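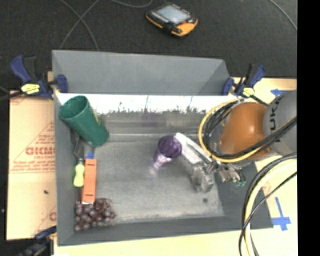

The purple cup and one finger of the gripper, with the green cup and the grapes over on the left side of the bin.

Plimon gets a new grasp planner

Big update from the bin-picking corner! As of last week the new version of Plimon, our grasp planner, is the one everybody gets by default, and if you have been putting off pulling the latest branch, please do it now. It's a real pleasure to use.

For those who joined since the fall: Plimon takes the depth cloud that Cillero (our perception package) puts out, proposes places to grab, scores them, and hands the best one to the motion side. The old version did all of this with a box fitted around each object. That was fine for blocks and cartons, and pretty sad for anything with a hole in it. Give it an open cup and it would happily plan to squeeze the whole thing across the middle, even with a wall in the way of one finger.

Greer Imrie rewrote the proposal step over the winter so that it looks for rims and edges first. A cup standing up, like the purple one, now gets a ring of candidates all the way around its mouth, and each candidate is checked against the bin walls before it is scored. A cup leaning into a corner, like the green one, gets far fewer, and the planner is allowed to say "pick something else first." I love this part. It used to keep trying the same bad grasp until a person stepped in, and now it puts the object at the back of the line and comes back when its neighbors are gone.

See-through plastic is still the hard one. Depth cameras tend to look straight through it or return a patch of nonsense, so Cillero now runs a color-only outline alongside the depth cloud and marks any region where the two disagree. Plimon treats those regions as "something is there, height unknown" and comes down slowly. Slow is slow, and we would all like it quicker, but you can follow what the planner believes the whole way down, and that makes fixing things so much easier than it was.

Which brings me to the viewer! Gavin Imrie has added a replay panel to Skadel, so you can load any logged attempt and scrub through it with the candidates drawn on top. Rejected ones come up in gray with the reason next to them (wall, neighbor, joint limit, low score). I opened it for a quick look on Tuesday and stayed for most of the afternoon. Two bugs came out of that one sitting – a flipped sign in the wall check, and a timeout that was being counted as a failed grasp. Both are fixed on the main branch.

A few practical notes. The new planner keeps the top 30 candidates and throws the rest away before the motion check. You can raise the limit to 100 in the config file, but planning gets noticeably slower, and so far we haven't seen much benefit outside very full bins. Old logs from before version 6 will open in Skadel but won't show the rejection reasons, as they were never written down. If you have your own gripper model, check that the finger length is measured from the flange and not from the palm. I got this wrong myself.

Next on the list is soft and lumpy stuff. Grapes don't have a rim, so the bunch falls back on the old box method for now, and Greer has a half-finished branch called MacLeish that groups small round surfaces into one graspable blob. She would be delighted to have someone test it on other shapes. Ask her for access, and send her your logs, especially the ugly ones.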